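Trarnholm House Residents' Kitchen Guide
Section 13: Chopsticks and the Utensil Holder

13.1 General

This section applies to the shared kitchens at Trarnholm and Dasow. It covers the sorting, pairing and storage of chopsticks. Bowls and plates are dealt with in Section 14.

13.2 Sorting and returning chopsticks

1. Wash your hands and wipe the worktop before you begin.
2. Stand the utensil holder upright on a flat part of the worktop, clear of the edge.
3. Take the chopsticks out and lay them down with all the tips pointing the same way.
4. Match each chopstick with its partner by length, colour and pattern. Plain and patterned chopsticks must not be paired together.
5. Check each tip. Set aside any chopstick that is split, rough or badly bent.
6. Return the pairs to the holder with the eating ends upwards.

Note: Chopsticks should be dry before they go back. Leave them on a clean cloth for 60 minutes after washing. 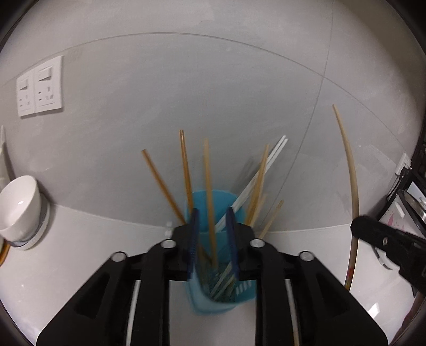
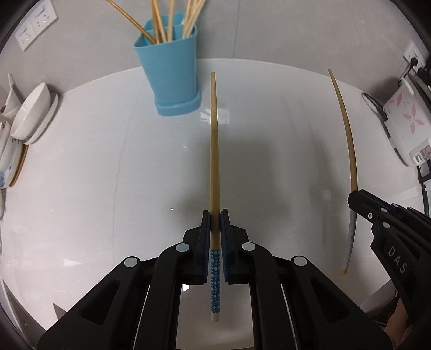 Figures 13a and 13b. Chopsticks and the light blue utensil holder.

Caution: Do not force extra chopsticks into a full holder. Spare pairs are kept in the drawer marked Haruna.

13.3 Cleaning the holder

1. Empty the holder and rinse it with warm water.
2. Wash the inside with a bottle brush and washing-up liquid. Take particular care at the bottom, where residue collects.
3. Rinse again and leave upside down to drain.

The holder should be cleaned every 2 weeks.

13.4 Odd or damaged chopsticks

Single chopsticks are to be handed to Jocelyn Pangilinan in Room 335. Requests for new pairs should be made in writing to Jomar Sison, stating the kitchen and the number of pairs needed.

Section last revised January 7, 2019.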